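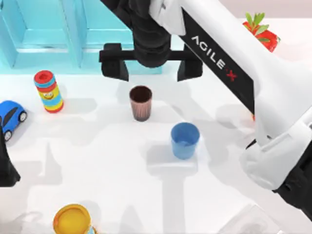 Racing How-Tos

Reading a past performance line without going cross-eyed

My first program at Vellard might as well have been a phone book. So start small! Pick one horse, go to its most recent race, and read only that line, left to right.

First comes the distance. Vellard runs mostly sprints, so you'll see a lot of 6 (furlongs, that is). Next are the fractions, the clock times for the leader at each point of call. Skip them for now, I mean it.

Go to the running positions instead. My old favorite Pledine was usually 11th early and then third or fourth at the wire, which told me she liked to come from behind (and that I'd be yelling a lot).

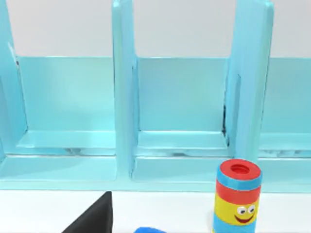 After that, look at the odds and the weight, then the speed figure. Clendance had a 64 last time out and a much better number the race before, so I went back and checked the track condition. Muddy! I circle stuff like that in pen and put a question mark next to it.

Now do the same for the next horse down. Chala is a good one to practice on if you have the October program, with only two starts to read.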